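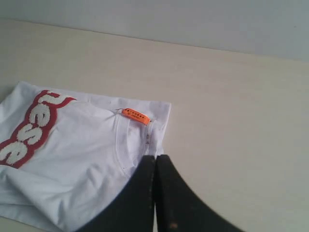

View from the wrist camera: white tee, orange tag, both fingers by the collar.

Collar-First Folding: your questions, answered (mostly)

I'm Rania Ait Ali, and I look after the laundry manipulation work in our lab. Since we put the collar-first write-up online in April my inbox has filled with the same handful of questions, so I've gathered them up and answered them the way I'd answer them over a cuppa. If yours isn't covered, email me anyway!

What is collar-first folding, in one go?

It's a way of teaching a robot arm to fold T-shirts by making it find the collar before it's allowed to do anything else. Most policies we'd tried looked at the whole garment and guessed a grasp point. Ours, which we call Skiler, looks for the neckline, works out which way it's pointing, and plans the rest of the fold from there. Everything else on the shirt gets treated as "some distance from the collar", which sounds crude (it is) but works better than I'd have bet on.

Why the collar and not the sleeves or the hem?

Ribbing! A ribbed neck band has a texture and a curve that stay recognisable even when the rest of the shirt is a crumpled mess. Sleeves vanish under the body all the time, and a hem looks like any other fold of cloth once there are a few layers about. Beatriz Arruda spent ages trying to make hems work and still reckons there's a paper in it. I've told her she's welcome to it.

Why do you use a camera on the wrist?

We started with one overhead and nothing else. It was fine for the big moves, but the arm kept blocking its own view right when it mattered. The wrist camera gives us a close look at the fabric between approach and grasp. The trade-off is that the fingers take up a fair chunk of the view and they're blurry, being so close to the lens. We don't mask them out. Hanane Amrani tested it both ways and the unmasked version did slightly better, I think because the policy uses the fingers as a reference for how far off the cloth it is.

Your shirt has a tag on it. Doesn't that mess things up?

I get this one constantly. Yes, it did, badly, and that's why tagged shirts are in the set. Our first version adored tags. A small bright orange thing near a collar, on a white shirt, is about the most eye-catching object in the whole picture, and the policy learned to head for it. Great until you hand it a shirt without one. Now we mix tagged and untagged shirts in training, and the tag preference has nearly gone. Nearly. It still drifts that way sometimes when the neck band is half tucked under.

And big printed logos?

Same family of problem, different colour. A thick outlined print has strong curved edges, and so does a neck band. Early on Skiler would mistake the curve of a letter for a neckline, particularly when the lettering lay sideways. Adding more printed shirts helped a lot. What helped more was asking the model to predict the collar's direction as well as its position, as a letter doesn't have a sensible answer to "which way is your neck opening?"

How much data did you use?

We collected 200 demonstrations, all teleoperated, across 13 shirts. That's small, and I know it's small. We wanted to find out how far a good starting cue would take us before we went off and collected a mountain of the stuff. Ilham Bouazza did most of the driving and has the patience of a saint.

Does it work on anything other than T-shirts?

Polo shirts, sort of. Hoodies, no — the hood sits right over the bit we need and the whole plan falls in a heap. We haven't tried button-ups properly.

How does it compare with your old method?

The older one is called Varo, and it picked grasp points from the garment outline. On flat, tidy shirts the two are hard to tell apart. On wrinkled or part-folded ones Skiler finds a usable grasp more often, and it recovers better when the first attempt slips. Where Varo still wins is plain dark shirts, where the ribbing barely shows up on camera. The full tables are in the write-up.

Do the lights and the table matter?

More than I'd like. Pale cloth on a pale table is one of our harder setups because the outline nearly disappears, so we made a point of keeping it in. Rūta Priedītis is running the lighting tests at the moment and I'll add her results here when she's happy with them.

Can I run it on my own arm?

If you've got a two-finger gripper and a wrist camera, give it a go. You'll need to redo the camera calibration, and expect to collect a few demos of your own, as finger shape makes a real difference. Ours are rounded and paddle-like, and the policy has learned around that. We've had four groups ask for the code so far and it's going out as soon as I've cleaned up the comments (some of them are not fit for public viewing).

Who do I contact?

Me for anything about the method, Hanane for camera setup, Ilham for the teleop side. I'm usually on email before 9 am and hopeless after lunch.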